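Condition Report

An inventory, in sections

1. Scope

The following covers the sitting room of the upper flat at 170 Greltness Road, Dundbridge. It was prepared on 2 August 2025 for the purposes of handover. The agent's form allows 100 words per room. Additional sheets have been attached.

The compiler of this report was also the tenant, jointly, until August. The other tenant has moved out and has asked for one item, to be chosen by her from the finished list. The list must therefore be accurate.

2. Method

Each item is given a name, a material, a state and an owner. The first three can be settled by looking. The fourth was settled from receipts where receipts existed. Where they did not, the column was left blank and the item was marked with a pencil dot.

The room was put in order before listing. Cushions were lifted, the seat was brushed out with the narrow nozzle, and the cushions were put back. It took most of the morning. The form does not ask for this.

3. The sofa

Maker: Dumitrescu. Covering: leather, cream. Back: tufted, stitched in squares. Headrests: two, padded, with one seam across each. Price when new: 1,000, paid in two halves from two accounts on the same afternoon. Owner: blank. Pencil dot.

The leather is sound. The back cushions dimple where the stitching pulls, and did so in the shop. The left-hand seat is softer than the right. The other tenant sat on the left, with her feet under her, and read aloud from the instructions of anything newly bought. The form has a box for wear and a box for damage. Wear was ticked.

Loose cushions: one light grey, square, piped. One teal, woven, slightly fuzzy to the hand.

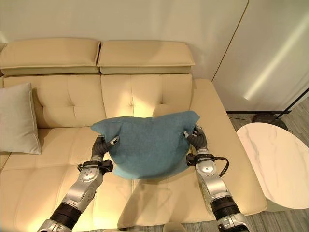
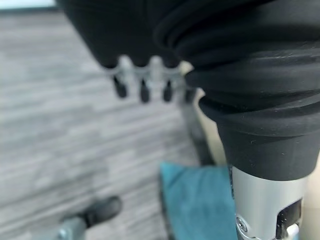
4. The teal cushion

This item requires its own section, as it does not match the sofa and was not bought with it.

It came from Plivosico, from a wire bin near the tills, on a day when the purpose of the trip was a shower rail. The receipt is for both. The shower rail was the wrong length and went back. The cushion was carried home under a coat in the rain.

State: good. The filling moves to the corners when the cushion is held in the middle and has to be patted back. The other tenant did this each night before putting out the lamp, two pats to a side. The compiler did it this morning and got the shape wrong, and did it again.

Owner: the receipt shows a card ending 621. That is the compiler's card. The entry was written in ink, in full, and initialled.

5. Items not found

Beneath the seat cushions: one hair grip, one pen cap, a corner torn from a map. None of these appears on the inventory from the start of the tenancy. They were put in an envelope and the envelope was given a line of its own at the foot of the sheet, owner blank.

6. Amendments

The list was sent at noon. Her reply came at about four and gave one item, as agreed. She wanted the envelope.

Section 5 has been amended. The teal cushion has been put back on the left.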